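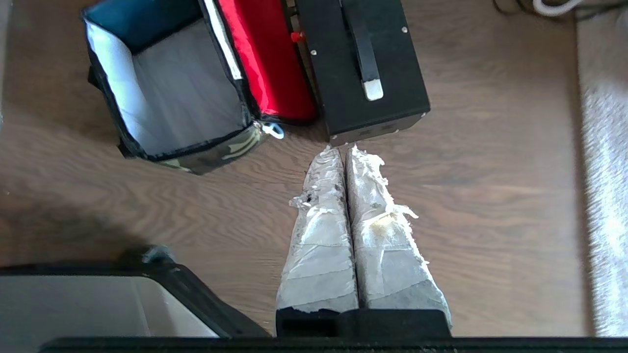
The gripper over the two wrapped bundles at the Plalemex open day, with the open cool bag behind.

I had expected a big hall with yellow fences. Plalemex works in two rooms above a bicycle shop in Rivadeneyra, and visitors are asked to leave their shoes at the door.

Tharushi Weerakoon leads the small group that teaches the arm to handle things from an ordinary home. "A factory part is always the same," she told us. "A bag is never the same, even when it is the same bag." On the floor she had put an insulated bag with a camouflage pattern outside and a bright red lining in the lid, a black case, and two long bundles wrapped in layers of silvery material with torn, hairy ends. For a person this is nothing. For the arm, she said, shiny wrapping is among the hardest things to judge.

The control program is called Tikar, and it learns from recorded attempts. By the day of our visit the group had kept 1,153 of them. Osamu Katayama, who looks after the recordings, goes through each one himself and throws away those where the person guiding the arm was in a hurry. He does not like to speak about success rates – he prefers to show you the failures, and he has a folder of them on his desk.

We were four guests, and each of us could guide the arm for a few minutes. I was slow and rather nervous. My neighbour, a retired dentist, was much better.

The next open day is planned for July, and places can be booked through Lustine, the partner firm.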